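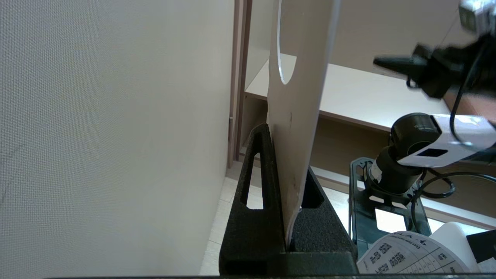
Zitimel board-and-holder set

Contents
233 clips of thin boards being stood upright in a slotted foam holder. Each clip has one board and one holder.

Objects
board: cream, tall, thin, with a curved cutout in one edge. Smudges and small marks are left on.
holder: black foam, rectangular base, two triangular uprights with a slot between them. Each upright has a triangular opening.

Labels
seated: lower end of the board is in the slot
lean: left, right or none, judged at the top edge
A seated board may still lean. Do not relabel it as a failure.

Splits
Clips 1 to 10 are for checking loaders. Leave them out of reported results.

Maintainer
Fadwa Ouazzani. Last change: October 23, 2019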